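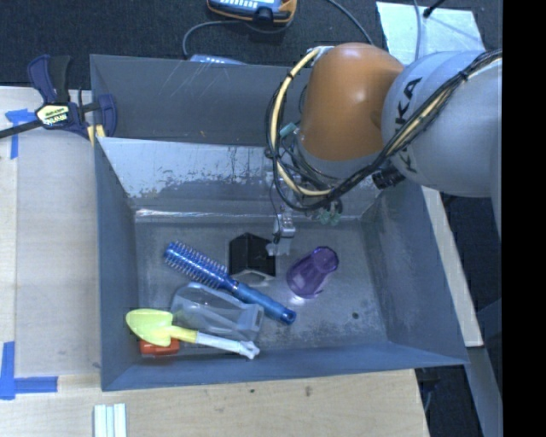

Plundar 忘れ物掲示コーパス README

忘れ物・落とし物の掲示文を書き起こした日本語テキスト集。館内の掲示板、受付横の貼り紙、更衣室の扉の内側に貼ってあるアレ。「黒いかさ 柄に傷あり 事務室まで」みたいな短い文がひたすら入っている。

とりあえず公開優先で書いたREADMEなので、抜けあり。気づいたら順次足す。

ざっくり中身

掲示 349枚
見出し語(品名) 369語
掲示場所 48か所
「品名を決められない」フラグつき掲示 70枚

言語は日本語のみ。英語や中国語が併記してある掲示は日本語部分だけ残した。併記があったかどうかはbilingual列に0/1で入れてある。

何のためのデータか

もともとは品名の表記ゆれを調べたかった。同じものでも書く人によって全然ちがう。コップ、カップ、マグ、湯のみ、水筒のフタ。櫛とブラシとくし。ポーチ、小物入れ、巾着、袋、「布のもの」。

検索がこれで当たらない。なくした側は「マグ」で聞くし、拾った側は「コップ(取っ手つき)」で書いている。台帳を文字列一致で引くと見つからない。で、表記ゆれ表を作ろうとしたら元になる文がどこにもなかった。辞書はあるけど、辞書の語釈と掲示の書き方は別物。掲示は助詞がない、述語がない、下手すると名詞もない(「青」とだけ書いてあるやつが本当にある)。

想定している使い方
表記ゆれ辞書の作成
短文からの属性抽出(色、材質、傷、場所)
受付システムの検索の評価
書き言葉の省略の研究、授業の教材など

想定していない使い方
特定の持ち主を探すこと
施設の比較やランキング
掲示を書いた職員の評価。文が雑とか字がどうとか、そういう話に使わないでほしい

ファイル構成

data/notices.tsv 本体。1行1掲示
data/items.tsv 掲示の中の品名を1行1つに切り出したもの
data/lexicon.tsv 見出し語と異表記の対応表
data/split.tsv 学習用・評価用の分割
docs/guideline.txt 書き起こしの決まり
docs/changes.txt 変更履歴
tools/ Jorkonの設定ファイルと確認用スクリプト
stats.tsv 列ごとの集計。細かい数はここ

文字コードはUTF-8、BOMなし、改行はLF。表計算ソフトでそのまま開くと化けることがある。取り込みのときに文字コードを指定すること。あとid列の先頭ゼロが消えるので文字列型で読む。これ自分も二回やった。

notices.tsv の列

id 掲示の番号。欠番あり(後述)
place 掲示場所の記号。施設名には戻せない
kind 施設の種類。図書館、体育館、浴場、商業、駅前駐輪場、その他
season 掲示が出ていた季節。月までは出さない
text 書き起こし本文。改行は縦棒に置換
hand 手書きなら1、印字なら0、混在は2
bilingual 他言語の併記
unk 品名を決められないとき1
note 作業者メモ。空欄が多い

items.tsv の列

id 元の掲示の番号
n 掲示の中での順番
surface 書いてあるとおりの品名
head 見出し語。lexicon.tsvに対応
color 色の記述。書いてあるとおり
material 材質の記述。書いてあるとおり
mark 名前シール、傷、ストラップなど目印の記述
found 拾われた場所。館内の場所名は一般化済み

colorは正規化していない。「赤っぽい」「朱色?」「オレンジ寄りの赤」は全部そのまま。正規化したい人は各自で。最初は十二色に丸める予定だったけど、丸めた瞬間にいちばん面白いところが消えるのでやめた。透明を色に入れるかどうかでも揉める。入れてある(colorに「透明」)。

materialも同じ。「プラ」「プラスチック」「プラ製」は別の値のまま。

本文の例

代表的なのをいくつか。縦棒は改行。

タオル 白 すみに刺しゅう|更衣室B
手袋(片方)グレー|受付にあります
くし 茶|洗面台
水とう 子ども用 フタなし
はこ 黒 中身確認してません
スコップ 砂場用|園庭がわ入口
かさ 多数|一週間で処分します
ブラシ 毛のかたいほう
メガネ ケースだけ

「かさ 多数」は一件扱い。品名ひとつ、個数の記述「多数」。個数の列はまだ作っていない。要望があれば次で。

「毛のかたいほう」は隣の貼り紙に「ブラシ やわらかい」があったから意味が通る文で、一枚だけ抜くと分からなくなる。こういう依存関係はnoteに「隣参照」と書いた。全部拾えてはいないと思う。

集め方

掲示場所の管理側に許可をもらって、掲示期間が終わった紙を受け取るか、その場で手で書き写した。書き写しは二人一組。読む人と書く人。帰ってから入力。

商業施設の分はMacBrayneの各館から。入口脇の忘れ物ボードの文面をまとめて出してもらった。印字が多いのはこのせい。handが0の行はほとんどMacBrayne由来なので、手書きと印字を比べると施設の種類の差も一緒に比べることになる。注意。

浴場と体育館は手書きばかり。図書館は混ざっている。図書館は定型の用紙があって、品名・色・場所の欄が最初から印刷されている館がある。欄つきの用紙は本文に欄名も残した(「品名:ハンカチ|色:みずいろ」)。欄名がじゃまな人はtools/の中のスクリプトで落とせる。

集めた時期は梅雨前から冬まで。春がない。春がないので花粉症用の眼鏡とか、卒業・入学関係の品がほぼ出てこない。逆に傘と手袋は多すぎる。季節かたよりは本データのいちばん大きい弱点のひとつ。

書き起こしの決まり(抜粋)

全文はdocs/guideline.txt。ここは問い合わせの多いところだけ。

1. 書いてあるとおりに写す。誤字も直さない。「ボーシ」は「ボーシ」、「財付」は「財付」。
2. 全角半角は原文優先。ただし手書きの数字は半角に統一。
3. 二重線で消した字は角かっこで囲む。塗りつぶしで読めない字は下駄記号。
4. 絵が描いてある掲示は、絵の位置に(絵)とだけ入れる。絵の中身は書かない。
5. 丸で囲んだ字、下線、色ペンは記録しない。
6. あとから別の人が書き足した分は、山形の矢印記号のあとに続ける。「かえしました」「まだあります」など。
7. ルビは丸かっこで後ろに。
8. 連絡先、電話、内線、窓口の担当者名は伏せ字。

4番は後悔している。鍵の絵だけで品名がない掲示があって、(絵)だけになってしまった。こういうのはunkが1。次の版で絵の内容を一語だけ入れるか検討中。

6番、書き足しがいつ書かれたかは分からない。順番も推測。字の色で順番を決めたりはしていない。

見出し語の付け方

lexicon.tsvのheadは369語。付け方の原則は「受付で声に出して聞くときの言い方」。なので学術的な分類ではない。「被服」とか「筆記具」とかは見出しにしない。聞く人がそう言わないから。

迷ったものメモ。

コップとカップ
分けた。掲示では取っ手の有無で書き分けている人と、まったく気にしない人がいて、どっちに寄せても無理が出る。surfaceに書いてある方をそのまま見出しに。マグは別に立てた。湯のみも別。

容器、入れ物、タッパー
いちばん困った。「タッパー」は商品名由来だけど掲示ではふつうの名詞として使われている。見出しは「容器」、異表記に入れ物、ケース、弁当の空き箱、保存の、など。ただし「ケース」は眼鏡ケース・筆箱・スマホのケースにもなるので、前後で判断。判断できないのはunk。

箱
「はこ」「ハコ」「小箱」「黒い箱」。中身が書いてあれば中身の方を見出しにする。書いてなければ箱。

スコップとシャベル
地域で大小が逆になるやつ。統一しない。両方見出し語に残して、lexiconのrel列で相互に結んだ。移植ごても同じ組。子どもの砂場用は「砂場道具」に寄せようとして、掲示にそんな言い方が一枚もなかったのでやめた。

ブラシ
髪用か掃除用か書いてないものがほとんど。見出しは全部ブラシ。用途が書いてある場合だけnoteに。浴場のは体を洗うやつの可能性もある。

もの、それ、やつ
「赤いもの」「ひものついたやつ」。品名なし扱いでunkが1。70枚のunkのうち結構な割合がこれ。捨てようかという話もあったけど残した。むしろ要る。実際の台帳にもこういう行が必ずあって、検索の評価でここを抜くと成績が良く出すぎる。

片方
「片方」は品名ではなく属性。手袋の片方、靴下の片方、イヤホンの片方。mark列に入れた。ほんとは列を分けるべき。

作業の流れ

入力と注釈はWillusernの画面で。二人が別々に付けて、食い違いだけ三人目が見る。三人目も決められないときはunk。

書き出したファイルをJorkonでTSVに変換。Jorkonは改行の扱いにくせがあって、セルの中の改行を全部半角空白にしてしまう版がある。tools/の設定を読ませれば縦棒になる。設定なしで回すと本文の改行が消えて、行末の品名と次の行の場所がくっついて読める。「くし 茶洗面台」みたいになる。古い版のPlundarを持っている人はこれになってる可能性あり。入れ直してください。

変換後の確認は
idの重複がないか
items.tsvのidが全部notices.tsvにあるか
headが全部lexicon.tsvにあるか
伏せ字の漏れがないか(数字の連続、「様」「さん」の前の文字列)
の順で。最後のは機械だけだと漏れるので目でも見た。

分割

split.tsvは掲示場所ごとに分けてある。同じ場所の掲示が学習用と評価用にまたがらない。無作為に行で分けると、同じ人が書いた文が両方に入って、その人のくせを覚えるだけになる。特に定型用紙の館。

自分で分割しなおす場合もplaceでまとめることを強くすすめる。それと、MacBrayne分は全部学習用に入っている。評価用に印字の掲示が少ないのはそのため。バグではない。

個人情報まわり

持ち物に書いてあった名前は、掲示に転記されていることがある(「名前シールあり ◯◯」)。全部伏せ字。下の名前だけでも、ひらがな一文字でも伏せた。学年・組も伏せた。イニシャルも伏せた。

キーホルダーの地名、学校名、部活名も伏せ字。商品のキャラクター名は残した。

財布、カード、通帳、身分証、薬の掲示は最初から入れていない。鍵は品名だけ残して、目印の記述を落とした。欠番はだいたいこれで抜いた分。番号を詰めなかったのは、元の紙と突き合わせるときに困るから。元の紙は非公開。問い合わせられても出せません。

自分の掲示が入っていて消してほしいという施設は連絡ください。場所の記号単位で落とします。理由は聞きません。

かたより・限界

春がない(書いた)
浴場が多め。タオル、くし、石けん箱が実際の割合より多く出る
駅そのものの掲示はゼロ。駅前の駐輪場だけ
学校ゼロ
子ども向け施設が少ない。おもちゃ系の品名が弱い
手書きの読み違いがまだ残っている。とくに「ソ」と「ン」、「シ」と「ツ」
方言形はあるが地域の列を出していないので、地域差の研究には使えない
年配の職員が書いた掲示が多そうな気がするが、調べていないので分からない

掲示が出たという事実と、物が落ちていたという事実もイコールではない。掲示せずに台帳だけの館もあるし、同じ傘が二枚に書かれていることもある。個数の統計としては使えない。言葉のデータとして使うこと。

あと「忘れ物」と「落とし物」の区別。掲示の題に書いてある方を本文に残しただけで、種類としては分けていない。館によっては床にあったら落とし物、棚にあったら忘れ物、と厳密に分けていて、聞くと面白いんだけどデータには入っていない。

読み込みのコツ

区切りはタブ。引用符は使っていないので、引用符の解釈を切って読む。本文に半角の引用符が入っている行があって、切らないとそこから先が一つのセルに吸い込まれる。行数がおかしいと思ったらまずこれ。読めたら349行+見出し行になるはず。

空欄は空文字。NAとかnullは使ってない。

下駄記号と伏せ字は別の記号。下駄が「読めない」、白丸が「伏せた」。混同すると伏せ字率の計算が狂う。

文字の正規化(NFKC)をかけると全角の丸かっこが半角になって、ルビの処理とぶつかる。先にルビを落としてから正規化。順番が大事。

よく来る問い合わせ

写真はないのか
掲示の紙の写真は配っていない。文字だけ。筆跡で書いた人が分かることがあるため。

品物の分類コードを付けてほしい
予定なし。lexicon.tsvに列を足して使ってもらうのがいちばん早い。足したものを再配布するのは自由(条件は下)。

読みがなは
lexiconにだけ付いている。本文には付けてない。「櫛」「梳」の読みは確認ずみ、「鞄」「靴」の取り違えが一か所あって前の版で直した。

個数の列
上に書いたとおり未対応。

unkの行を消した版がほしい
自分で落としてください。unkが0の行だけ残せばよい。配布物を増やすと管理しきれない。

「処分します」の掲示は入れてよいのか
入れている。品名が書いてあれば対象。処分の期限の日付は伏せた。

見出し語の間違いを見つけた
助かります。idと、直した方がいいheadと、できれば理由を一行。まとめてでなく一件ずつの方がこっちは楽。金曜の夕方にまとめて見ている。

変更履歴(新しい順、抜粋)

改行が空白になっていた行を全部修正。Jorkonの設定を同梱
スコップ/シャベルの相互参照を追加
鍵の掲示の目印を削除
「鞄」の読み修正
bilingual列を追加
分割を行単位から場所単位に変更。古い分割での数字とは比べられません
最初の公開

細かいのはdocs/changes.txt。日付が抜けてるところがあるけど順番は合ってる。

やりたいこと(いつになるか未定)

春の掲示を足す
個数と片方の列を分ける
(絵)の中身を一語で
色の言い方だけ抜いた小さい表
なくした側の言い方も集める。問い合わせ票の文面とか。これがそろわないと検索の評価は片側だけなんだけど、許可のハードルがだいぶ高い。話は始めていて、7月に一度見通しを書く予定

利用条件

研究・教育・施設の業務での利用は自由。商用の検索サービスに組み込む場合も可、ただし出典としてPlundarの名前と版を書くこと。改変したら改変したと書くこと。伏せ字の復元を試みないこと。これだけは絶対。

引用のときは「Plundar 忘れ物掲示コーパス」と版の番号で。論文はまだないのでREADMEを引いてもらって構わない。

誤字脱字の連絡は歓迎、ただし本文の誤字は原文どおりなのでまずguidelineの1番を見てほしい。READMEの誤字はただの誤字です。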